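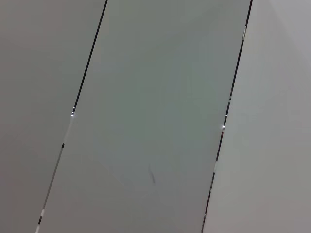 Tustow Tenants' Services
Winter heating and repairs: a thread for residents

1/ The heating season is under way at all Tustow buildings. This thread sets out how heat is supplied, what to do when it fails, and how repair requests will be handled through the end of December. Please read to the end before calling the office.

2/ Heat is on in all 309 apartments. Boilers run from 6 a.m. to 11 p.m. at the daytime setting and drop to the night setting after that. Residents with a medical need for a warmer apartment overnight may apply for an exception. The form is at the front desk of each building.

3/ A radiator that is cold at the top and warm at the bottom usually has air trapped inside. Building staff will bleed it on request at no charge. Residents are asked not to open the valve themselves. Last winter we had several cases of water damage to the apartment below.

4/ Please keep furniture, curtains and bedding clear of radiators. A sofa pushed up against one can leave the other side of the room cold, and our staff find this on a good number of the calls they answer.

5/ Space heaters are allowed under the lease if they shut off when tipped over and are plugged straight into the wall. Extension cords and power strips may not be used with them. Ovens and stovetops may not be used to heat an apartment at any time.

6/ To report a loss of heat, call the repair line. Do not send a direct message to this account, which is not watched at night. Give your building, your apartment number, and a phone number where you can be reached. If a child under two or an older adult lives in the home, say so at the start of the call.

7/ Loss of heat in a whole building is treated as an emergency at any hour. Loss of heat in one room is scheduled for the next working day. Drafts, noisy pipes and sticking valves are handled in the order received.

8/ There are 39 routine requests open at present. Most are for window seals. Plerent, our contractor for this work, will begin at the Mekonnen Street building and then move to Sultivico Court. Notices will be placed under doors ahead of each visit.

9/ An adult must be at home when the contractor comes. If you cannot be there, you may give written permission for staff to enter. Permission given by text message is not accepted. Pets should be kept in a closed room during the visit.

10/ A question we have received often: will the window work raise the rent? It will not. Seals are routine upkeep and are paid for from the maintenance budget.

11/ A second question concerns heating bills. Residents of Sultivico Court pay for their own electricity, including bathroom heaters. Those who have fallen behind should speak with Eldana Zeleke in Resident Services, who can help with applications for winter assistance. Bring a recent bill and proof of address.

12/ Berhanu Gebretsadik, Building Operations, will hold an open session on heating and repairs this Saturday at 10 a.m. in the community room at Mekonnen Street. Amharic and Spanish interpreters will be present. Children are welcome.

13/ Correction to post 9: permission to enter may also be sent by email, provided it comes from the address we have on file for your lease. We regret the error.

14/ Replies to this thread will be read during office hours. Please do not post your apartment number or phone number in a public reply.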